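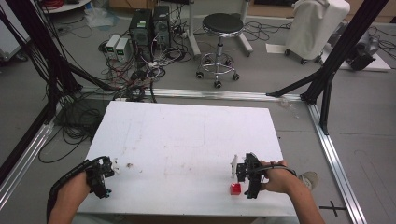 2 min read

Sotelo white work board: review
By Jairo Villca

I bought the Sotelo board from Findside in December to replace an old table top that had gone soft at the corners. It is a plain white rectangle, sold flat, with no legs and no fixings. You put it on whatever you have. Ours lies low down over the floor on aluminium rail, and it sits there without any clips.

The main thing to know is that it marks. White is good for small parts, and a small red cube shows up straight away, as you would hope. So does everything else. There are brownish smudges and scuffs on the surface, worst towards one corner and in the middle. Findside say to use a damp cloth and nothing stronger. I have tried that and it takes off dust and fingerprints, but the older scuffs stay.

Pale things are harder to pick out. A narrow white piece stood on end is easy to lose against it, and if most of your parts are white I would buy the grey version.

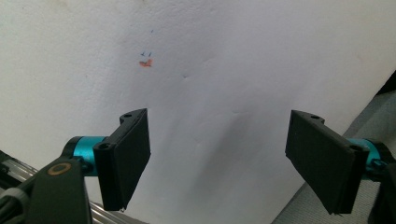 Pen is the other problem. Blue pen leaves faint strokes that I have not managed to shift, and there is a small orange-red smudge just below them. Use masking tape if you need to mark a position.

Delivery to Skirnuvcombe came on the Tuesday, well wrapped, with one bent corner on the cardboard and none on the board. The price was 30 pounds, which is fair. The Sindden board I had before cost more and bowed within a month.

I would also get a stool on castors if you work this low. Mine is a round black one with a footring, bought separately, and it rolls out of the way when I want to kneel.

Four out of five. I have ordered a second to keep as a spare.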